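[kosau-workshop] Re: Bench top color, white or gray or what?
From: Unathi Mthembu
To: Kosau workshop list
Date: June 22, 2024

Gert Van Wyk wrote:

> Hi all, I'm finally redoing the top on my long bench and I keep
> going back and forth on the color. The old one was plain white and
> I was sick of looking at it by March. Every pencil mark showed, and
> with the new lights overhead I was squinting by supper time. My
> wife votes for dark gray. Pieter says leave it bare wood and quit
> fussing. I mostly do small stuff these days, clocks and a bit of
> wiring, so I'm always hunting for some screw or other. What are you
> all using? And does anybody regret going with a real color? I only
> want to do this once.
>
> Gert

Hi Gert,

Go with a real color! I'm on my second year with teal and I'd pick it again tomorrow. I started on white like you did, then had a spell with black (don't do it, I lost so many little black screws that I bought a box of 200 just to stop caring), and then I saw a teal top over at Dumisani's and stood there petting it like a cat.

What I like best is how quiet it is. You look at it for hours and your eyes don't get tired. White under strong lights is like working on a snowbank. Mine is matte, and I'd say that matters even more than the color, so if you're looking at samples, tilt them under your own lamp before you fall in love with anything. The Andmont sample I brought home first looked wonderful in the store and then threw a big white stripe right where I wanted to put my hands. Back it went.

As for finding things, black shows up really well on it, and so does bare metal. Bright blue does better than I was afraid it would, too. I had this idea that blue on a blue-green top would just melt away, but a strong royal blue is so much louder than a dusty teal that you can't miss it. The stuff that does disappear is anything green. I have a pair of green-handled snips that I can lose while I'm looking straight at them, and they now have a wrap of orange tape on each handle.

One warning, and I wish I'd known it before I ordered: teal won't hold still. In one light mine is nearly gray, in another it's a proper deep blue-green, and photos make it worse. So please don't match it off a screen, mine or anybody's.

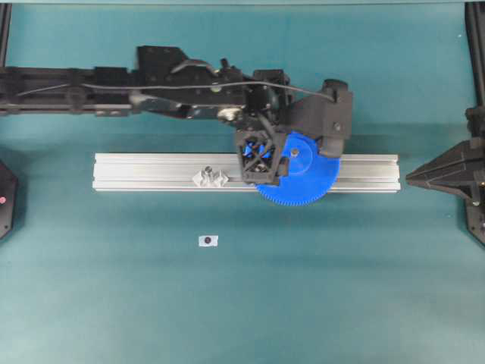
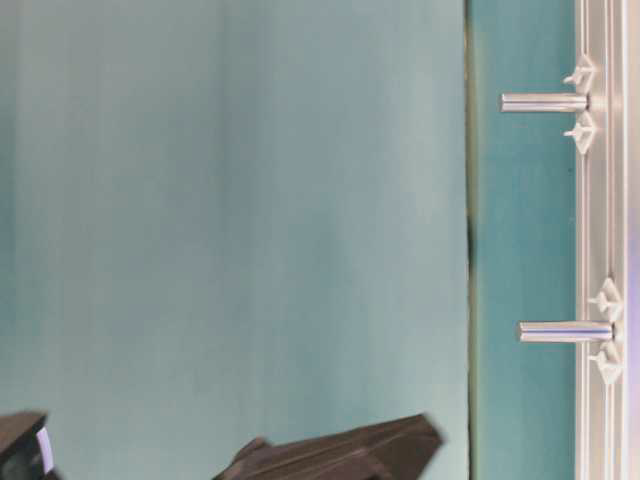
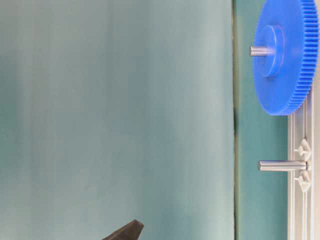

Teal in all three. The darker strip past the seam in the second and third is the shade I'd steer you toward.

I know that's the deeper end and the pale one looks nicer next to a cream wall, but I think you'd be happier with it for the clock work. Brass ought to look gorgeous on it.

Dumisani Swanepoel asked me a while back how it does for cleaning. Pretty well. A damp rag with a drop of dish soap gets almost everything, then I go over it with a dry one. Pencil comes off with an ordinary eraser. Marker is another story, so I keep a scrap of cardboard handy for scribbling measurements. Super glue is the real enemy. I let it go hard and lift it with a plastic scraper (an old store card works), and please don't take a razor blade to it the way I did that one time, or you'll have a shiny little scar winking at you forever. Also skip the scouring powder. It polishes the matte right off in patches and you'll never get it even again.

The seams collect crud no matter what color you pick. I run a dry toothbrush down them when I'm sweeping up, takes no time. If you can get your top in one piece, do it, even if it means bribing somebody to help you carry it. If you have to have a joint, put it well off to one side where you won't be setting screws down next to it.

Pieter, I love you but bare wood is how you got that ring from the coffee can. You can defend yourself at the next meeting.

Gert, how long is that bench of yours? I've got an offcut of the deeper shade, 33 inches by 15, and you're welcome to borrow it and set it under your lights for a few days with some of your actual parts spread out on it. That's what finally made up my mind. Try it in the evening especially, that's when the white ones get mean. I'm out by the old Isila road most mornings and could drop it on your porch, just tell me which side the dog is on.

Unathi

P.S. Thulani, I still have your good square. It's hanging on the nail by the door, come get it.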